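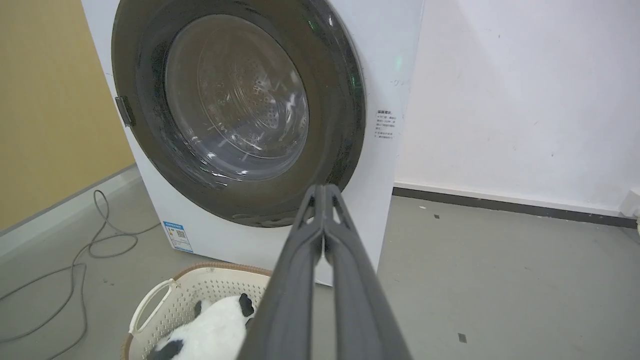 Wrist view, door shut, panda in the basket

Hi Randa, hi everyone,

Thanks so much for writing, and sorry for the slow answer (the week got away from me!). You wrote on 13th November:

> We're teaching the washer door by remote control on the Sidik arm and
> the new people keep fighting it. Do you let them steer from the wrist
> picture alone? And do you keep the clumsy tries?
> Randa Dabbas

We do let them, yes, after a first round of guiding the arm by hand so they get a feel for how the door swings. For Breken we have 426 tries at the door saved so far, and I threw out 67 where the operator had plainly lost track of the rim. The merely clumsy ones stay in, and I'm rather fond of them. 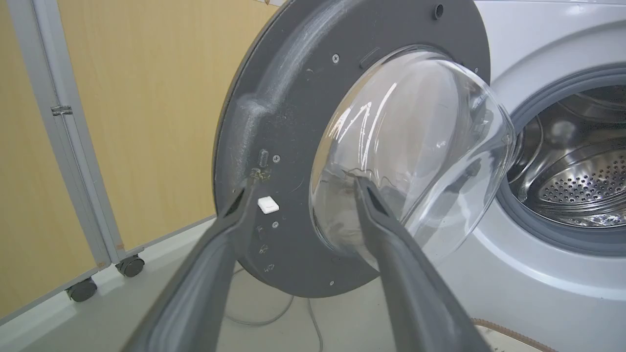 Door open, one fingertip at the edge of the glass

My one real tip is to have people slow down near the glass. It curves out a good deal, and from the wrist it's easy to misjudge how close you are. Let them stop and look as long as they like, you can always trim the pauses later.

Do tell us how it goes at Prastcombe!

Warmly,
Damian Kaczorowski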